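Last updated: 16 Nov 2024

Karus publishes working practice for two-arm tabletop robot cells
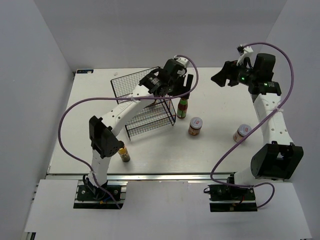 CADERWOOD - Karus has released the first edition of its working practice for small robot cells in which two arms share one table. The document runs to 35 clauses and covers mounting, cable routing, gripper clearance, object placement and record keeping. It applies to bench cells used for handling household goods, such as a cell with both arms on a rail at the near edge, a wire mesh basket toward the back and a glass bottle standing just beside it. Glass is treated as a separate class of object and has its own clearance and speed limits. Jars with lids fall under the general class unless the operator marks them otherwise.

The text was drafted by Karus with Awwad, which builds bench cells, and Akden, which carries out inspections. It draws on 438 incident and near-miss records submitted by sites using the three firms' equipment and services. Of these, 236 involved contact between a gripper and an object it had not been told to pick up. Cable snags were the next largest group.

Main requirements

Shared reach. The area that both arms can enter must be mapped and stored with the cell settings. Only one arm may enter it at a time unless the controller checks the distance between the arms on every cycle.

Cables. A cable that loops free between gripper and base must be checked through the full travel of the arm before first use and after any change to the gripper or its brackets. The loop must not touch the table or any object on it at the lowest working height.

Glass and tall objects. The approach path must be set from above, and the gripper must slow down before it comes level with the top of the object. Side approaches are allowed only where no other object stands in the path.

Mounting. Bolts between base and rail are to be checked at installation, after any collision, and again after every 1600 hours of operation. Results go in the cell log.

Walls. An enclosure with fixed walls on three sides does not count as a full guard. The open side must be assessed separately, and the result posted at the cell.

Draft clauses were tried at the Awwad workshop in September. Two clauses on basket handling were rewritten afterward - the first wording did not say whether the rim or the base of a tilted basket should be used to set height. The published text uses the highest point of the rim.

The working practice is voluntary. It does not replace national law or existing machine safety standards, and sites must still complete their own risk assessment. Akden will accept inspection requests against the first edition from sites that have a complete cell log.

Copies are available on request from the Karus standards office in Caderwood. Comments on the first edition should give the clause number and the proposed wording.

Print this page
E-mail this page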